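Garage Notes > Workshop > Tips

Start Tips Projects Parts Bin Archive Contact

I get asked a lot how to build a small robot arm at home without filling the house with half-finished brackets, so I've been writing down what has worked for me, in no particular order. My arm is called Riko. It lives in the garage between the paint shelf and the chest freezer, and the job I want it to do one day is lift the bar off the long curtain rail stand and hand it to me while I'm up the ladder. (My wife says a hook would do it. She's right, and I'm building it anyway.)

Do your first moves on the computer. I put this off for ages because I thought simulation was for people with degrees, and then I lost two servos in one weekend and changed my mind fast! You don't need anything fancy. A floor, a wall, the thing you want to pick up, and your gripper with its real measurements. I spent one evening with a tape measure and a notepad, and that evening saved me more plastic than anything else I've done.

Measure the fingers closed, then open, then measure them again after you've put the pads on. Mine grew by 2 millimeters a side once the rubber was glued, and I couldn't work out why the thing kept nudging whatever it was meant to be picking up. Write the numbers on masking tape and stick it to the arm itself. Notepads wander off.

For long thin things like rods, broom handles and dowels, come in with the fingers wide apart and one on each side before you go down. I used to creep up on a rod with the gap only just bigger than the rod, thinking it would be more exact, and all that did was roll it away. Wide first, then lower, then close slowly. If your rod is lying right along an edge, give the outer finger a bit more room than you think it wants.

Put a view on the gripper, too, looking out past the fingers. The side view in most simulators makes everything look neat and easy, and the view from the hand tells you how crooked your approach really is. Everything tilts and leans and you'll feel a bit seasick for the first ten minutes. Stick with it. I now line up nearly everything by checking where the rod runs between the two fingers, and I hardly look at the side view at all.
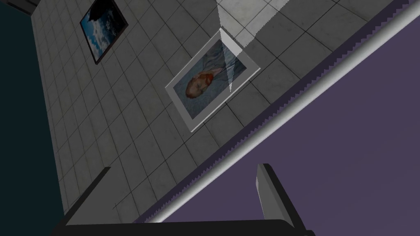 Words and workshop: Cyril Pilkington
5 February 2018

Dress your practice room a little. I know it sounds like playing with a dollhouse, but a plain gray box gives your eye nothing to hold on to, and when the arm swings you lose track of which way is up. A grid of tiles on the wall is wonderful for this, as you can see the slant right away from the grout lines. A couple of framed pictures help as well. I've got one with clouds and one portrait of a red-bearded fellow, and if his head is down toward the left I know which way the wrist is turned without reading a single number.

While you're at it, don't fuss over the rendering. Jagged edges, stripes of light lying over things, surfaces with no texture to them at all, I leave every bit of that alone. I spent most of one October trying to make my shadows pretty and the arm didn't move any better for it. The shapes and the distances are what you want to get right.

Now for the real bench. Clamp the base down before you plug anything in. I use two old woodworking clamps with scraps of cork under the jaws so they don't chew the bench top. Run the power cable off the back, not the side, and leave a loop of slack by the elbow big enough to put your fist through. Tape the loop, swing the arm by hand through its whole reach, and see whether the tape pulls. Then take the tape off and use a proper tie.

A few small ones that don't fit anywhere else. Baking soda and a drop of superglue will fill a stripped screw hole in plastic and set hard in seconds, so have the drill ready and do it outdoors or with the door open. Bicycle inner tube makes very good finger pads (wash the powder off first with dish soap). Egg cartons are the best screw sorters ever made. Keep a switch within reach of your left hand if you type with your right!

My friend Benedek Virág keeps a log of every grab his arm tries, and I laughed at him until I started my own. I'm at 227 tries with the curtain bar now, written in a school notebook with a pencil on a string. One line each: how wide I opened, how fast I closed, and a word or two about what happened. "Rolled." "Good." "Hit freezer." When something goes wrong three times in a row I stop and flip back a few pages, and it's nearly always that I changed the speed and forgot.

Next on my list is a softer pad for the left finger, and I still owe you all the wiring sketch for the elbow. I'll put it up once I've redrawn it on something that doesn't have coffee on it.

Filed under: Garage Projects, Robot Arms, Things to Try Before You Buy Parts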